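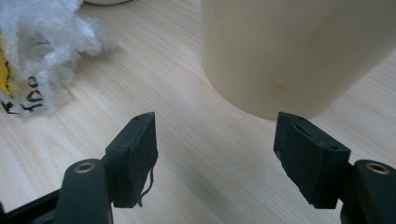

Home and Workshop > Robots and Automation

Can a robot arm clear a table yet?

Posted 8 March 2020 by Rosser

I run a small packing room and we also have a kitchen corner where the staff eat. The last job of the day is clearing the tables. It means putting the tubs back on the shelf, picking up the plastic bags the parts come in, wiping down and going home. It takes one person 40 minutes and they all dislike it.

I have been looking at bench-top arms and the price is no longer silly. One I was quoted for came to £3,888 with a two-finger gripper, before VAT. The seller's video shows it stacking blocks and putting a mug on a coaster. What I can't find out is whether it would cope with my table, where nothing is in the same place twice. A typical end of day is one big cream-coloured tub, a scrunched-up clear bag with marker pen on it, and bare wood in between. I don't need it to be fast. It would have all night.

Has anyone tried this with real mess?

Posted by Lelleck
14 replies marked helpful

We tried something close to this last July, in a workshop that does small repairs. Some of it works and some of it doesn't, and the split may not be where you expect.

Rigid things are mostly fine. Boxes, tins and mugs gave us little trouble as long as they fitted between the fingers. Your tub may be the first problem. Check how wide the gripper opens and measure the tub before you do anything else. Ours opened far enough for a jam jar and no further, so anything bigger had to be picked up by the rim. If the sides of the tub slope in towards the bottom, the fingers can also ride up or slide off when they close low down. We had better luck going in from above.

Bags are much harder. Clear plastic is difficult for the camera, as it shines in places and you see straight through it in others. It is also never the same shape twice. Out of 40 tries with crumpled bags, ours got 29 into the bin. The rest were either pushed along the table or dropped on the way. A person doesn't miss 11 bags out of 40.

Soft pads on the fingers help a lot with both. They do wear and the edges fray, so buy spares with the arm. We check ours for loose bits at the start of the week and change them when the surface goes smooth.

If it has all night and you don't mind finding a few bags on the floor, it could be worth a go. I would not pay the full price to find out. Ask the seller to run it on a boxful of your own rubbish first – ours agreed to that straight away.

Posted by Jomier

No. Get a bigger bin and put it at the end of the table.

Posted by Clurnano

I agree with most of what Lelleck says, but would add the wiping down. I have not seen a small arm that picks up and wipes without somebody changing the tool in between. You can give it a sponge to hold, but then it has to press evenly across the whole table, and on wood it tends to leave strips.

Also think about what the writing on your bags is for. If somebody has to read it to know whether a bag is rubbish or stock, then the machine has to as well. Marker pen on creased plastic is hard enough for me to read. We moved to a plain rule that anything left on the table goes in one crate, and a person sorts the crate in the morning. That took our clearing up from 29 minutes to 16 with no arm at all.

If you do buy one, start with the tubs only. Leave the bags to your staff for now and look again in a year or two.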